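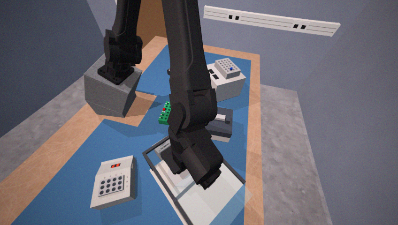

1/ Enari open day, 13/05/2021

Went to the Enari open day this afternoon. Posting my notes in order before I lose them. The simulator demo got most of my time, so it gets most of the thread.

2/ The demo runs on a simulated workbench. Black arm on a gray pedestal, blue mat, and a set of small things to work on: a keypad, a switch, a shallow tray, a white box with a grid on top and a blue ball sitting in it. All of it is rendered. They had it up on a big monitor by the door.

3/ Pejman Arabzadeh ran the session. He builds the task scenes. Each task gets 200 tries in simulation before they look at the numbers, and the start positions shift a little on every try.

4/ I asked why the bench is so plain. He said they spent last October on a detailed kitchen and the contact physics kept breaking. Small parts on a flat mat are easier to debug.

5/ The switch task scored best of the ones he showed us. The ball task was the worst, 37 percent on the current version. He put the bad score up on the slide with the rest, which I appreciated.

6/ Someone asked if the simulated arm matches a real one. Joint limits and speeds yes, friction only partly. He said friction is where most of his week goes.

7/ Visitors could drive the arm with a handheld controller for a few minutes each. I tried to get the gripper down into the tray. Depth is hard to judge on a flat screen. I was off to one side twice and then my turn was up. The kid after me did better.

8/ The Mansilla people had the next room, talking about cable routing. More than 30 in there and not enough chairs. I caught the last 20 minutes and couldn't see the slides, so no notes on that one.

9/ Bestau and Fatwood had tables in the hallway. Bestau was mostly hiring. Fatwood had a printed sheet on gripper pads that I still need to read.

10/ Parking is behind the building, the front lot is permit only. Coffee ran out early. Pejman said the slides will go up on the Enari site, and I'll add the link here when they do.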